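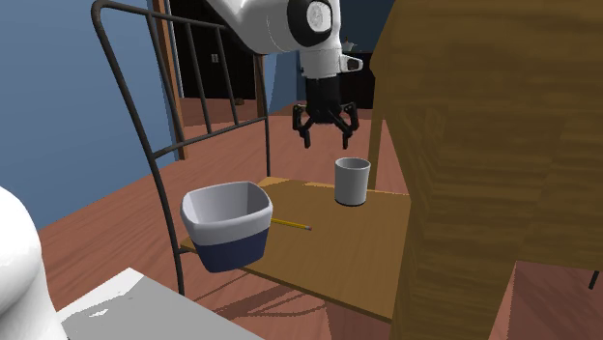
*Image: simulation render, course files, Unit 4 (Teaching by Demonstration). Free to reuse in class with credit.*

# Unit 4 handout: what a demonstration does and doesn't tell you

Read this before the February lab. It covers the two ways we'll be showing a robot a task, and it is less cheerful than the textbook chapter.

## 4.1 Two ways in

**By hand.** You take hold of the real arm, put it in a mode where the joints give way, and push it through the motion. The arm logs its joint angles while you push. It feels natural for five minutes. Then you notice that your own body is in the workspace, your forearm is in front of the sensor, and the path you recorded is the path that suited your shoulder.

**By remote control.** You stand or sit somewhere else and drive the gripper with a handheld controller, a 3D mouse, or a second arm. What the robot's sensors record is closer to what it will get when it runs alone. The price is that you lose touch, and most people lose depth too. Expect your first grasps to be slow and a bit sad.

In simulation only the second way is open to you, for the plain reason that there is no arm to grab. Some papers say "hand-guided in sim" when they mean a person dragging a target point with a mouse. Mark those in your reading log. That is remote control.

## 4.2 The success number

The Tikham exercise set gives you 234 demonstrations of one pick-and-place task. Before you train on them, do this:

1. Play back 13 at random, at normal speed, with the sound off and no notes open.
2. Write down where the operator paused. Don't guess why yet.
3. Write down any episode you would have thrown out.
4. Now read the success labels and compare.

In past years the labels and the students disagreed more often than I liked. The label only checks the final position of the object. An operator who knocks the cup, chases it, and gets it home at last scores the same as one who did it cleanly. A learner that copies both will copy the knocking.

## 4.3 More is more, supposedly

You will hear that 500 demonstrations beat 234, and 1000 beat 500. Often true, and often tested on the same table with the same lighting by the same people who collected them. Ask what changed between episodes. If one operator sat down after lunch and did the whole batch with the cup in nearly the same spot, you have one demonstration with a lot of noise on it.

Questions I want in your write-up:

- How many operators, and did they practice first?
- Were failed attempts kept, dropped, or quietly redone?
- Was the view the operator used the same view the learner gets?
- Who picked the starting positions?

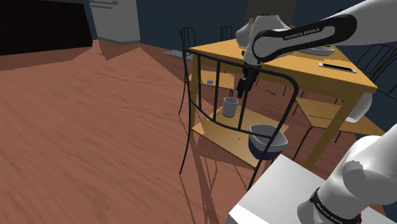
The third question is where most of the lab reports fall down. A person driving the arm can switch views, lean in, or just remember where things were a moment ago. The learner usually gets a fixed set of views and whatever history you feed it. Put a chair between the viewpoint and the table, as in the render here, and you are seeing the mug and the bowl through the bars of its backrest. A person copes with that without thinking. Whether the policy does is something you have to test, and "it did fine in the demo video" is no test. Run it with the chair moved a little and report both results.

## 4.4 Tools for the lab

We use the Tavex controller with the Clunier recorder. The recorder stamps each episode at the moment you press save – so if you sit there thinking before you press, that idle stretch goes into your data. Trim it. The older Dreßler export format is still accepted, but it drops gripper width and keeps only open/closed, and I will take off marks if you don't say which one you used.

Two settings people forget:

- Controller scaling. High scaling makes you fast and sloppy. Start low.
- Reset. Check that the objects return to *varied* positions. The default puts them back where they were.

## 4.5 For next time

Bring one published claim about learning from demonstration that you don't believe, with the page number. Half a page on what evidence would change your mind. "More data" is not an acceptable answer unless you say which data.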